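Fandby pudding

Fandby pudding is a baked, layered dish of stale bread, soft cheese and stewed fruit, traditionally served warm at the end of the midday meal. It takes its name from the village of Fandby, where it was made in farm kitchens before it spread to the nearby market town of Kemton. It is classed with the bread puddings, although the custard is set in a separate layer and the bread is toasted before use.

Origins

The dish is generally thought to have come out of the practice of saving crusts through the winter. The earliest known recipe is a handwritten one kept in a household book, listed as item 3346 in the Kemton town archive. It calls for rye bread, sour plums, curd cheese and "as much honey as can be spared." Sugar replaced honey in most later versions, and wheat bread replaced rye.

Kemton bakeries began to sell the pudding by the slice in October, when the plum harvest was over, and the autumn season is still the usual time for it — a few bakeries offer it all year with dried fruit.

Ingredients and preparation

The standard form uses 12 slices of day-old bread, cut thin and toasted on one side only. The fruit is stewed without water until it holds its shape on a spoon. Curd cheese is drained overnight and beaten with egg yolks and a little lemon peel.

The dish is built in a deep buttered pan, toasted side down, beginning and ending with bread. Milk custard is poured over the top layer and left to soak for 10 minutes before the pan goes into the oven. Baking is done in a water bath at moderate heat. The pudding is rested before it is cut; a slice served too soon will slide apart.

Variations

The Hivitz style, from the hill district of that name, leaves out the cheese and adds chopped walnuts. It is baked in a shallow pan and comes out firmer, and it is often eaten cold the next morning. Thongsuk, a restaurant in Kemton, serves a version made with coconut milk and ripe mango, steamed in single portions. Some writers on regional cooking do not count the steamed version as a Fandby pudding, since it has no toasted crust.

Savory forms with onion and smoked fish are recorded in Fandby itself but are now rare.

Serving

The pudding is cut into 9 squares and served plain or with cold cream. Leftover portions keep for two days under a cloth and may be reheated in a covered pan with a spoonful of milk.
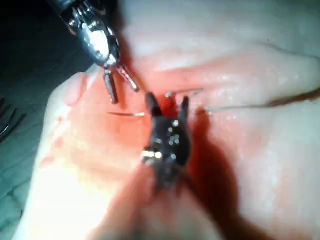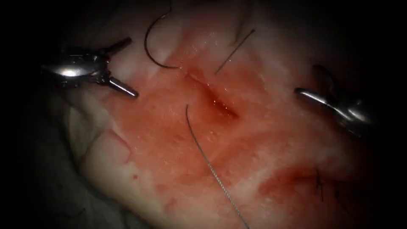
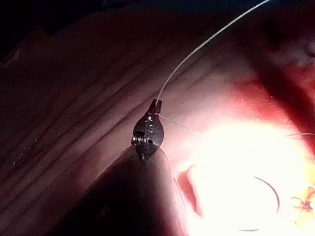
Discussion

The section on preparation should mention that in Fandby the top layer is always brushed with butter before the custard goes on. Without it the crust turns soft, and my family would have sent it back to the kitchen. The walnuts in the Hivitz kind are also toasted first, at least in the upper villages.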